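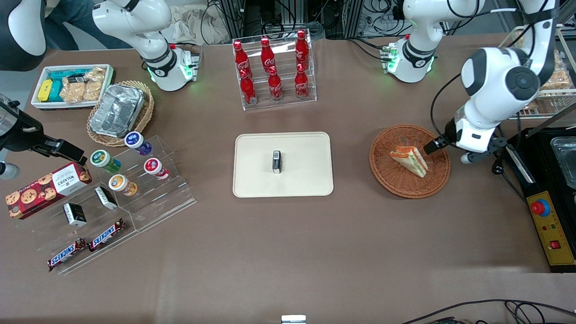
Bench, August. Sandwich in the wicker basket, gripper above.

Visa backlog model, notebook entry, 14:20

Reran the Dreltstead consular queue with the August intake. Input is the family reunification series only; work permits are still held in a separate table and Ok-hee Jeon wants them kept there until the category codes are settled.

Capacity set to 400 interviews a month. Two posts were merged under Zumgate in the source file, so their refusals can't be split. I have left them merged and flagged the rows.

Run 6 failed on load. 29 records had a decision date earlier than the application date. Prys Trevor checked a handful against the paper register and found day and month swapped. Corrected those, parked the rest.

Run 7 completed. Waiting time rises through the period even with refusals held flat. Transfers to the Paredes office make little difference, as applicants rejoin at the back of the queue there. Need to confirm whether that is the real rule or our assumption.

To do: ask Nendodia for the transfer guidance in writing. Rerun with the original filing date kept on transfer. Prys to finish the parked records.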